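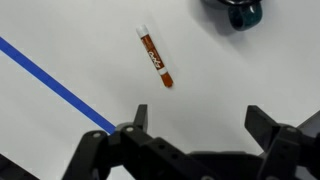 Can you cancel a landline with Oltel through their website?

Only by phone, and the call has to come from the landline you want to cancel. A thread. 1/

I should say up front that I'd forgotten I had a landline. It came with the apartment on Bellier Street, like the radiator noise, and I've been paying for it every month since I moved in. 2/

The bill is 7 dollars. That is a very clever price. At 20 I would have been on the phone with them years ago. At 7 I sigh and go make toast. 3/

Step one was finding a phone to plug in. I own a drawer of chargers for things I threw out in college, but a phone with a cord, no. My downstairs neighbor lent me one shaped like a football. She left it on the stairs and texted from behind her door. 4/

Step two: the hold music. Oltel uses a pan flute version of a song I used to like. Every few minutes it stops, you sit up straight, and a man tells you that your call matters. Then the flute again. 5/

I was in line behind 111 callers. I know this from the man between the flutes. I don't think he should be allowed to tell people that. 6/
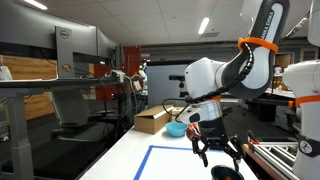
Black bowl, orange-red in the middle.

First human! Lovely, patient, clearly working from her kitchen (I could hear a dishwasher being loaded with real anger). She asked why I wanted to leave the Oltel family. I said I hadn't known we were related. 7/

She offered me 1000 free minutes to stay. Minutes of what? I have used zero. I could leave them to my children. 8/

I said no thank you and she said she understood, and could she interest me in the Antunes bundle, which is the same landline plus voicemail. So people could leave messages on the phone I don't own. 9/

Then she transferred me to Retention, and Retention transferred me to Sunar, the company that apparently owns the wires, and Sunar wanted an account number printed on a letter they mailed to the previous tenant. 10/

Back to Oltel. Same flute. By now I was humming along – there's a tricky bit in the second verse. 11/

Total time on the football: 208 minutes, so I did finally use the landline. They confirmed it's canceled as of 9 April 2020 and that I'll get one last bill, for the calls. 12/

If you have one of these lines: get the account number off an old bill before you start, say "cancel service" to the robot menu instead of "billing," and go to the bathroom first. 13/

Also does anyone want to buy a football phone? She says I can keep it. 14/14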